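Trallmont – Lista de verificação, mesa de têxteis, sala 3
Data: 20 de abril
Conferido por: Quyên Phùng

1. Chão e passagem
Carpete cinza sem dobras – OK. Passagem livre até a porta – OK.

2. Mesa
Cantos arredondados, sem lasca. Placa de espuma por cima, não escorrega quando empurro. OK.

3. Fechos e zíperes
Testar abrir e fechar a peça branca de zíper cinza, curso inteiro, 2 vezes. Cursor de metal pequeno, tecido texturizado que pode prender nos dentes. Puxar sempre alinhado com a fita, nunca de lado. Sem rebarba no puxador – OK. Lubrificante seco Calvo acabou, pedir mais.

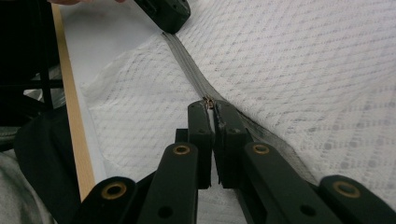 Wirico: duas vezes é pouco, na lista de janeiro eram 3. E falta anotar se o tecido foi afastado dos dentes antes de fechar, foi ai que rasgou a capa da outra vez.

Certo, passa pra 3. Refiz agora, não prendeu. Acrescentei a linha do tecido no formulário.

4. Panos e dobras
Pano branco de trama fina, aberto no comprimento da mesa. Alisar antes de dobrar. Ver se tem alfinete ou grampo esquecido – nada. Nada de pano pendurado pra fora da mesa, alguem puxa sem querer e vem tudo junto. OK. 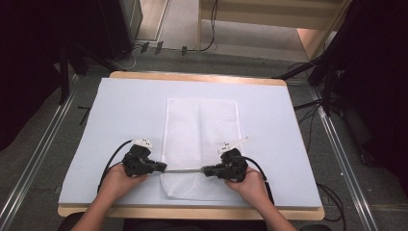
Vinco antigo não é defeito, não precisa separar. Furo ou fio puxado sim, vai pro saco de refugo com etiqueta.

5. Cabos
Nenhum solto na passagem. Extensão do canto com capa gasta – PENDENTE, trocar antes do próximo turno.

6. Extintor
Etiqueta nº 61, lacre inteiro, validade OK.

Pendências: extensão, lubrificante. Cópia pra Clonovum ainda não foi, mando depois do almoço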